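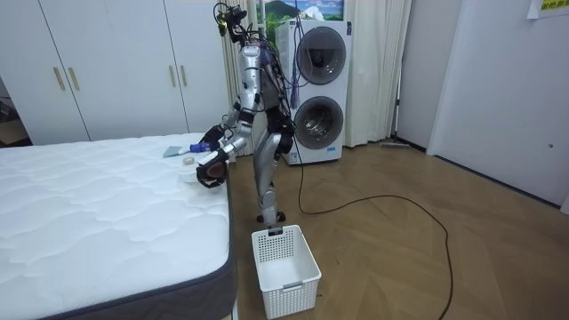
Macarena Urrutia nous signale qu'elle passait l'aspirateur directement sur le matelas nu et que les coutures du piquage ont fini par pelucher. Donc : pas d'aspirateur à brosse rotative sur le Buvidholm. On fait à la main, voir ci-dessous.

4. Nettoyage à sec du dessus (matelas sans literie)

4.1 Retirer draps, alèse, oreillers. Tout, même le petit coussin.

4.2 Débarrasser les petits objets du plateau – rouleau adhésif, bouchons, pièces de monnaie. Les mettre dans une boite, pas par terre.

4.3 Dégager le sol le long du grand côté. Prévoir 70 cm de passage.

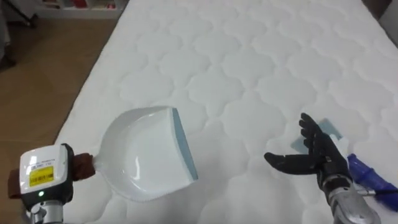

Fig. 8 – Surface piquée, matelas nu, côté parquet.

4.4 Passer la main à plat sur les coutures. Les miettes se logent dans les creux, pas sur les bosses.

4.5 Prendre une balayette souple et une pelle propre. Propre veut dire jamais servie au sol.

4.6 Poser la pelle à plat, lèvre contre le tissu. Brosser vers la pelle, gestes courts, du milieu vers le bord. Ne pas appuyer.

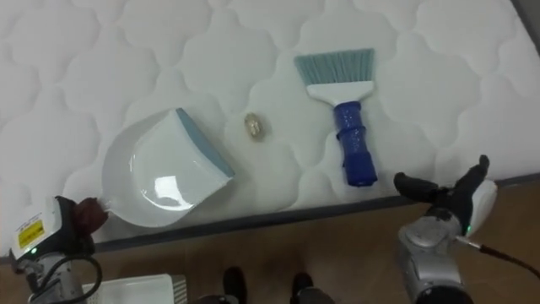

Fig. 9 – Pelle blanche et balayette à manche bleu sur le dessus piqué.

4.7 Vider la pelle au fur et a mesure. Recommencer 2 fois aux angles.

4.8 Finir par la bordure foncée, chiffon sec, dans le sens de la longueur.

Attention : pas d'eau, pas de vapeur, pas de détachant avant d'avoir lu la section 5. Un piquage mouillé à coeur sèche très mal.

Note – balayette à poils durs : à éviter. Si un fil dépasse, le couper à ras, ne jamais tirer dessus.

4.9 Laisser aérer avant de refaire le lit. Fenêtre ouverte si possible, housse à part.

Pelle et balayette se rangent avec la housse, pas avec les produits d'entretient.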